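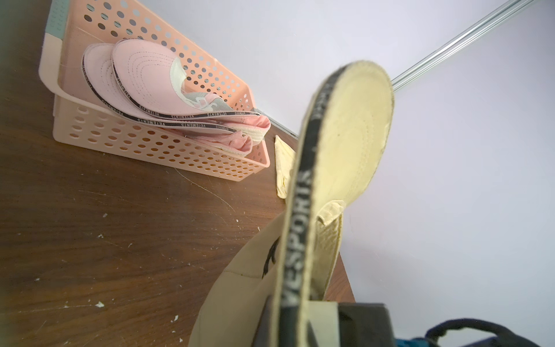
Insoles, Insoles, Insoles: Sorting Week at the Shoe Room

Hello from Cirnness! December is when I go through all the odds and ends that pile up over the year in the shoe room (it's the back half of my house, but "shoe room" sounds grander), and every year I end up with a batch of notes and nowhere to put them. So I'm doing it as a gallery page again. If you're new, I fix up used sneakers and walking shoes and sell them at the Sunday market in Bredbridge. What goes inside a shoe matters more to me than what goes outside it, and I'm afraid this page is going to prove it.

Click through at your own speed. Captions are a bit long this year, sorry, I had coffee.

1. The peach basket
Peachy pink plastic with round holes all over the sides and a solid lip. I love this basket! The holes are great for insoles, which get stale and sad in anything with a lid. This is where the pink ones go, and I don't mind if they curl up the sides a little, they flatten out again inside a shoe.

2. The lettering
Lots of black edging with white letters on this batch. The pink ones say VETEMENTS over and over, and the big beige one says VESPORTS. I don't know what to make of either and I've stopped trying. A couple of you have asked whether printed edging rubs off on socks. I've worn a few printed pairs for long walks myself and my socks were fine, but try yours with an old pair first.

3. Pink versus beige
I keep getting asked which color to choose, and the color really doesn't matter, so pick what makes you happy. I will say that a pale insole shows every smudge, and the beige one has a grayish mark up near the toe already. Doesn't bother me. If it bothers you, go darker.

4. Stitching
Look for the rings of stitching on the pink ones. I'm a sucker for a pattern that no one is ever going to see once there's a foot on top of it. Flat stitching is good, lumpy stitching is not, and the way to find out is to run your thumb along it with your eyes shut. My sister-in-law thinks I look ridiculous doing this at the market, and she's right.

5. The desk
Brown wood, white paint flecks, faint scratches curving across it. I bought it from a school sale in Bredbridge and carried it home in two trips. I keep meaning to sand it down and then it's sorting week and there's stuff all over it again. Maybe in spring. (I said that on last year's page too, I just checked.)

6. Bits and pieces
There's a little gray and pink piece of shoe in with the pink insoles. I do keep pieces. Tongues, heel tabs, a scrap of lining with some life left in it, they all get saved, and you'd be surprised how often a scrap turns out to be the right shade for a patch. Same with fabric: cream, off-white, yellowish, I can't throw any of it out.

7. How I sort
By size first, then by left and right, then by how squashed the heel is. I used to start with color and that was a terrible idea, because you get these gorgeous rainbow stacks and not one of them makes a pair. Size, side, heel. If the heel cup has gone flat it goes to the cutting pile, and the front half gets used for padding.

8. The thumb test
Press down hard in the middle of the heel, count to five, let go. If it springs back, keep it. If it thinks about it for a while, it's fine for slippers. If your thumbprint is still there when you come back from making tea, let it go, friend.

9. Washing
Cool water, a drop of dish soap, an old toothbrush. Please don't put them in the dryer! I lost 14 in one go my first year, and they came out shaped like potato chips. Stand them on edge near a window overnight, and then give them another day even if they feel ready. I've used the Nanico foam spray on the really smelly ones, and I like it, but it's pricey and soap does most of the job.

10. Trimming
Always trim from the toe, never from the heel. Trace around the old insole with a soft pencil, cut just outside the line, try it in the shoe, cut again if you have to. Trimming an edged insole means cutting through the band, so I put a dab of glue on each end to keep it from peeling. The Caron scissors I got at the hardware store are still going strong, even after I used them on a garden hose (don't).

11. Lost partners
Every year there are singles. I keep them in a drawer by size, and once in a while a match comes in and I do a small dance. If you have a lonely left foot at home, bring it to the stall and we'll have a dig through together. No charge for singles, I'm just happy to see them leave in twos.

12. The final tally
305 pairs through my hands this year, which is a new record for the shoe room. Most went straight into shoes, and the rest sell by themselves out of a tray at the front of the stall. I haven't raised the price and I'm not going to until the new year at least.

13. Market days
Come say hi on Sunday. I'm on the river side, next to the honey table, and set up takes me about 45 minutes, so if you're there very early you'll find me under the table swearing at a tent pole. Bring the shoes you want insoles for! I can't stress this enough. Knowing that you're "a medium sort of size" only gets us so far, and sizes are all over the place from one maker to the next.

14. Next up
Laces. Oh boy. There's a whole suitcase of them waiting in the hall, knotted together like spaghetti, and I've promised myself 20 minutes an evening until they're done. I'll put up a separate gallery for those once I can find the ends.

If you've got a question about your own insoles, leave it in the comments under any of the captions and tell me what kind of shoe it is and what you use it for. I read everything, though I'm slow to answer during market season. And if anyone in Cirnness is clearing out a closet, I'll happily come by and pick up old sneakers in any state, muddy ones included.

Back to all galleries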